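2021-12-01

Foam blocks again, sorted by color at the worktable on the green mat. The Kasano order arrived as one mixed sack of 100, and the packing slip gives no split by color. Rule for today: one color per container, loose pieces stay on the mat until the end. Yellow and purple go in the clear bins, orange in the black tray, mint green in the white one.

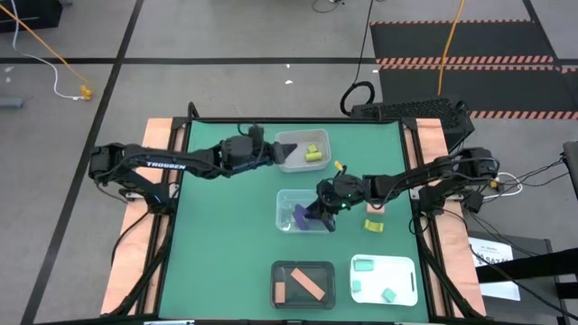
Tarek Soliman would sort by shape first. His argument, by phone at lunch, was that long pieces and cubes pack differently and color can wait for the second pass. I noted it. Two passes means handling every piece twice, and the Navville boxes are labeled by color anyway.

Long orange pieces only fit the black tray on the diagonal. Need a longer tray, inside length to be checked against the Trateo list. Stopped after 53 pieces. Remainder tomorrow, then labels.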